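Rasex Sutenley Pack – Owner's Guide
Section 4: Fitting the lid and loading the pack

Last updated: October

We use cookies to remember your region and language. Accept | Settings

Read this section with the pack empty. The lid straps on the Sutenley are longer than on the older Satti, so the loading order in the Satti guide does not apply.

4.1 Attaching the lid

1. Lay the pack on its back panel with the harness underneath.
2. Open the drawcord collar fully.
3. Feed the two rear lid straps through the ladder buckles behind the haul loop. The straps go in from below.
4. Pull each strap until the lid sits level with the top of the frame sheet.
5. Clip the two front buckles and fold the loose webbing into the elastic keepers.

Note: If the lid tips forward when the pack is full, the rear straps are too long. Shorten them two fingers' width at a time.

4.2 Loading the main compartment

1. Put the sleeping bag in the bottom. Close the inner divider over it.
2. Stand the water bladder in its sleeve against the frame sheet. The hose exits on the right.
3. Place heavy items (food, stove, fuel) next to the bladder, between the shoulder blades and the middle of the back.
4. Fill the space in front with clothing.
5. Pack the shelter last if you expect rain, or under the food if you don't.
6. Close the collar, then tighten the side compression straps from the bottom up.

Caution: Do not lift a loaded pack by the lid. Use the haul loop – the lid straps are not sewn for that load.

4.3 Using the Adska front panel

The Adska panel is sold separately, part number 759. It is meant for wide, light things such as a sleeping pad, a wet jacket or a bag of games for camp.

1. Clip the lower corners first.
2. Slide the item in flat against the pack.
3. Clip the upper corners and pull both straps evenly.
4. Check that nothing hangs below the bottom of the pack.

Caution: Keep hard or sharp items out of the panel. The face fabric is coated on one side only and wears through at the corners.

4.4 Checking the fit

Put the loaded pack on, close the hip belt, then tighten the shoulder straps. Walk for a few minutes and adjust again. Repeat after the first hour on the trail, as new webbing slips a little until it beds in. 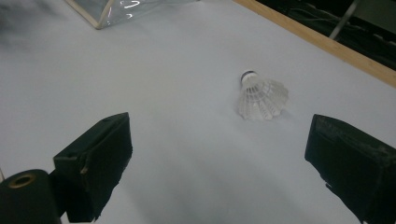

Shuttlecock 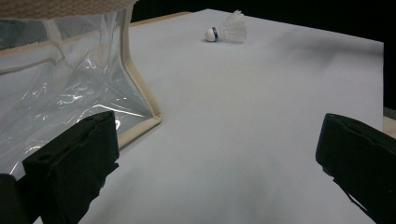
2 comments | 96 shares

Step 3 in 4.1 needs a drawing. I had the rear straps going in from above for a whole weekend and the lid kept creeping back. Once I threaded them from below it stayed put, even with the Adska panel on and a wet tarp in it.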